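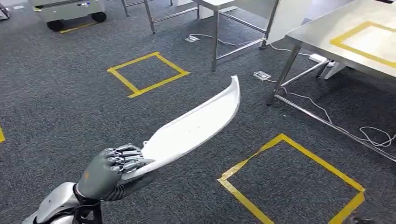 Tronby pedestal fan, 40 cm, six weeks in

Quick one as I'm on lunch. Bought the Tronby in June, which everyone at home thought was stupid, middle of winter. But it was marked down and our upstairs holds the heat from the wood stove like you wouldn't believe. Wanted something to push warm air down the hall to the back bedrooms. Also the old Prollow finally died (bearing, screamed for a month, then stopped).

Getting it together. Fine mostly. Base is two halves that slot into a cross, four screws, pole on top. Instructions are pictures only and step 5 is missing a washer that is very much in the bag. Took me 25 minutes with a cup of tea going cold. Grille clips are stiff, do them on the floor and not on your lap. The ring that holds the front grille on has one tiny screw at the bottom and you will drop it. I dropped it twice.

Noise. Speeds 1 to 3 you can sleep with. Speed 4 is ok with the telly on. 5 and 6 are for drying a floor. There's a tick at speed 2 when it oscillates to the left, only to the left. Put a folded bit of cardboard under the base and it went from every swing to once in a while. Could be my floor, the house leans.

Air movement is really good for the price. At the far end of the hall I can feel it on 3. The Prollow needed full bore for that and sounded like a truck. Back bedroom used to be a fridge by 9 pm and now the kid doesn't ask for the second doona. Haven't done a proper summer with it obviously, will update in January if I remeber.

Remote. Small, light, gone already. Found it, gone again. It has a magnet thats meant to hold it on the pole but a sock has more grip. Buttons on the fan itself do everything except the timer past 4 hours, which annoys me more than it should.

Colour. Mine's the "sand", looks grey. Shows dust less than white would, I suppose. Cord is a good length, reaches behind the couch with slack.

Cleaning. Did it once so far. Front grille off (screw, dropped it), wiped everything with a damp cloth, back on. Back grille has a plastic nut that turns the wrong way so don't force it like I did.

Compared to the Heinonen tower my sister in law has: hers is quieter, looks nicer, costs more than double and you can't get in to clean the thing at all. Fluff goes in and lives there. I'd still take the Tronby. The Durkidar was the other one I looked at in the shop and the height collar slid down when I leant on it, so no.

Spares. The shop can order grilles and the base but not the height collar, asked on Tuesday. Bit silly seeing that's the part you'd wreck first. Prollow were good for parts, I'll give them that.

Pros: strong, easy to clean, decent cord, low speeds are quiet
Cons: left hand tick, useless magnet, timer, that screw

4 out of 5. Would of been 4 and a half with a proper remote holder. Box was enormous too, check it fits in the car, mine went home with the boot tied down.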